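Tumalside cell upkeep meeting, minutes

Present: Hadi Fakhoury, Maite Segura, and me on notes again (I lost the coin toss, so blame me for the spelling).

We got going at 9 and skipped last month's minutes, which everyone swore they'd read.

1. Gripper and touch-down height

Hadi went first. After the Flavivel update the tip was coming down 2 mm lower than taught, so he wants the tool offset redone from scratch. Maite thinks the fingertip itself has crept in its holder, and she'd like to check that before anybody touches the numbers. I'm with Maite on this one! We agreed to check the tip, then teach the height again over the little white disc, at slow speed, one hand near the stop button.

Also, the cables around the wrist. Hadi says there's enough slack at full twist, Maite says barely. She'll try all the poses in the Amix program and write down any that pull.

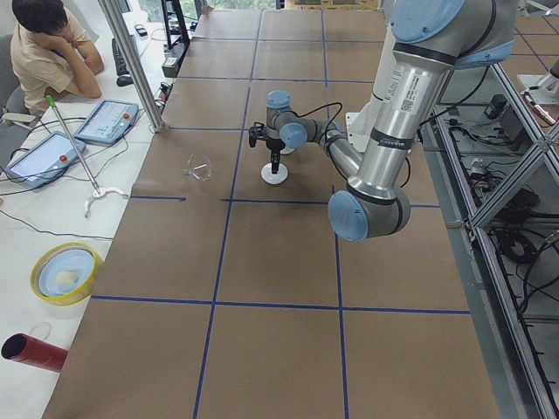
2. Side desk

Short one. Pendants stay on the desk by the post, and their cables get routed along the back so we stop leaning on them. Maite is ordering clips from Ladefoged (pack of 11, don't ask me why 11).

3. Base bolts and the grid

I got a bit carried away here, sorry all. The foot plate bolts haven't had a torque check since July, and I'd like that done before we re-teach anything, or we'll just be doing it twice. Hadi has the wrench. 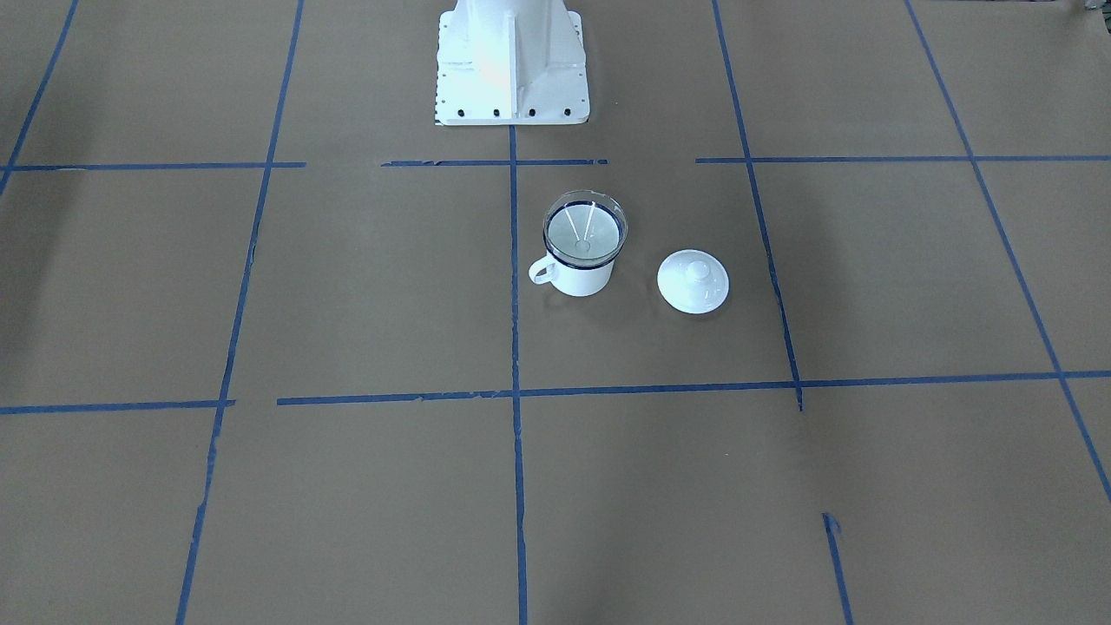
The re-taping took up most of our time. Hadi would happily leave it until the paper gets changed, but I use those lines to set parts down by eye, and the row just below the foot of the base has gaps in it, and some of the strips have ragged edges. The panel with the mug and its lid is the one I care about most, as all my lid-placing runs start there, so I'm doing that one first. Maite asked for fresh paper at the same time, and we said yes.

4. Next time

Hadi brings torque readings, Maite brings her pose list. We finished with 7 minutes to spare and spent them arguing about tape width.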